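Zovcombe Community Help
Rural connectivity > Technology and coverage

Is balloon or drone internet ever going to be real, or should I stop waiting?

Posted by hillside_pete, 6 May 2026

I live past the last cabinet on the Lenholm road, where the phone line gives me a download speed of 2 on a good evening and drops out when it rains. Back in January a company called Kuvlow put leaflets through our doors saying they would be "delivering high-altitude broadband" from solar aircraft that stay up for weeks at a time. You put down a deposit now and they put you on a list.

I've been reading this kind of announcement for a good ten years and have yet to meet one person who gets their email that way. The leaflet has a nice drawing of a wing on it and no monthly price. My neighbor has signed up. My wife thinks we should too, in case the list fills.
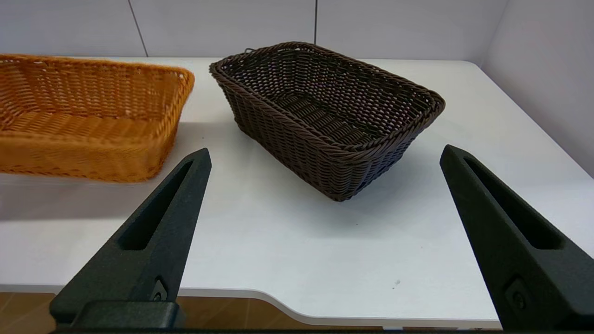 What I want to know is whether anything has changed in the technology that makes this more likely than last time, and whether a deposit gets me anything. I'm not interested in being told to move.

Lamduan Sriwong
Member, 1000 posts

Keep your money until they answer some plain questions in writing. I worked on ground stations for a while, and the flying part gets all the press while the dull parts sink the project.

The wing has to collect enough sun by day to run its motors and its radio all night. That is hard in summer and much harder in January, when the nights are long and the sun is low. Batteries are better than they were, I'll grant them that. But every pound of battery is a pound you aren't spending on radio gear, and the radio gear is what you're paying for. Ask what speed each house gets when the whole valley is online. If they quote you the speed of the whole aircraft, they've told you nothing.

Then there's permission. They need leave to fly and they need spectrum, from different offices, and neither office is in a hurry. Ask for the license references. A real company has them to hand.

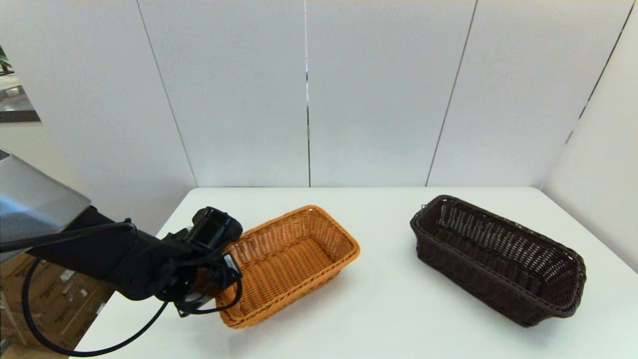
Two woven baskets on a white table

Last, ask where the signal comes down. An aircraft has to talk to something on the ground that has proper fiber to it. If there is fiber close enough to Lenholm for that, somebody could put a mast on the end of it for a lot less than the price of an airplane, and I'd want to know why they haven't.

What I would ask Kuvlow before paying:

1. Is the deposit refundable, by what date, and who holds it in the meantime?

2. How many paying homes are connected today? Trial homes and staff homes don't count. 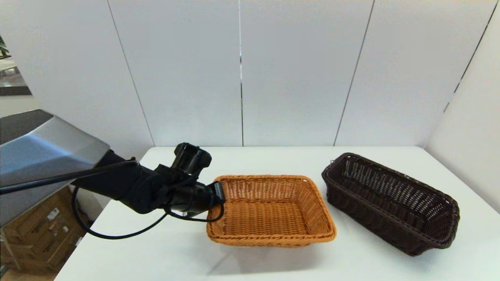
3. What happens to my service when the aircraft comes down for repair? Is there a second one, already built?

4. What is the monthly price, and how long is it fixed for?

If you get four straight answers I'll be surprised, and pleased for you. In the meantime price up a satellite dish or a fixed wireless link. They're not exciting, but you can ring up a customer and ask how it's going.

Rungrueang fan
Member, 2655 posts

Lamduan is too gloomy as usual. People said the same about satellites and look now. A deposit is a deposit, if it doesn't work out you get it back. I'd sign up today.

hillside_pete
Original poster

@Rungrueang fan – the leaflet doesn't say you get it back. It says "credited toward installation," and I read that as a no if there's never an installation.

I sent Lamduan's list to the address on the leaflet and had a reply within the hour thanking me for my excitement. It didn't touch any of the questions. I've written again and asked for the license references by themselves. Will post if anything comes. Getting a price on the fixed wireless link too – there's a farm up the hill with a clear view of my chimney, if he'll have the box on his barn.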